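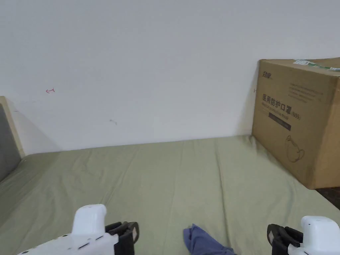

Setting up your Grilteo hand-held pair, part 3: first practice on a bed

By Yến Thân
September

Search the guides Search Clear

Right, you've charged both grippers and done the pairing in part 2, so now for the fun bit! I like to start people on a bed. It's soft, it's a good height if you kneel, and a dropped gripper just bounces (ask me how I know).

1. Push the bed up against a plain wall and pull the sheet fairly smooth. A few creases are fine, I never iron mine.

2. Put one soft thing on the sheet, close to you. A small cloth is ideal. Pick a colour that stands out from the bedding, like blue on green.

3. If you want a landmark for the tracking, stand a big cardboard box with print on it at one end of the bed. Any old box will do, and mine is a mask carton.

4. Hold a gripper in each hand, fingers pointing away from you and a little open, one either side of the cloth. Stay like that until you hear the start tone.

5. Close one gripper on the cloth, lift it, count to 4, and put it back down. Swap hands and do it again.

Note: the Grilteo saves every go as its own file. The memory holds 2,000 of them, so there's no need to delete your wobbly ones yet.

Caution: keep your own fingers out of the jaws while the power is on. Tài Diệp tested the springs for us at Astcombe and he still says they nip!

If the start tone doesn't come, switch both grippers off and go back to step 4. Still nothing? See fault 397 at the back of the guide.

Contact Trornside support | © Grilteo | Back to top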